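Courses > Automation Lab > Handouts > Site Visit 2

Site Visit 2: Demonstration of the Tromivel Cell
Handout prepared by Llinos Lougher. Read before the visit on 2021-07-23. 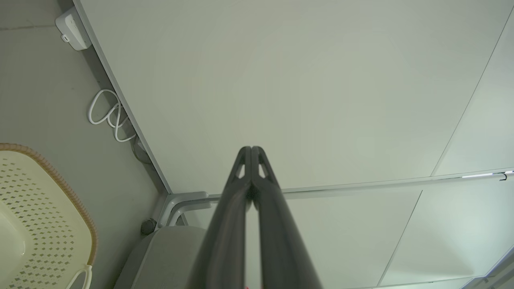
1. Purpose of the visit
The group will observe a two-finger gripper working in a fixed enclosure at the Dovar building. The wrist camera view is shown on the wall monitor during all runs. Students should be able to relate what the camera sees to the commands issued at the console.

2. Points to note in the wrist view
The fingers are long and tapered and stay in view at the lower center. When closed, they meet along a thin dark seam. Each has a small, roughly triangular cutout near the tip. Use the seam as the reference line when judging approach angle. Large pale panels give few features for visual tracking; metal corners and panel seams give more. Loose cable is treated as an obstacle in the planner.

3. Order of the demonstration
3.1 Homing and joint check (Ayman Sabbagh)
3.2 Open and close cycle at low speed, 5 repetitions
3.3 Approach to a taught point, then retreat
3.4 Operator takeover with the hand controller (Roos Van Acker)
3.5 Replay of a logged run from April

4. Data
The log from April holds 753 approaches, of which 200 were run under operator control. Column 7 of the file is commanded finger width, in millimeters. Measured width is not logged, so contact has to be inferred from motor current.

5. Report
Two pages, one plot. State the sampling rate used and how missing rows were handled. Compare one replayed approach with one operator approach. Group lists are with Marjorie Tapley. Stay behind the yellow floor line while the arm is powered.

Contact: Automation Lab Office, Hettiarachchi Wing | Back to top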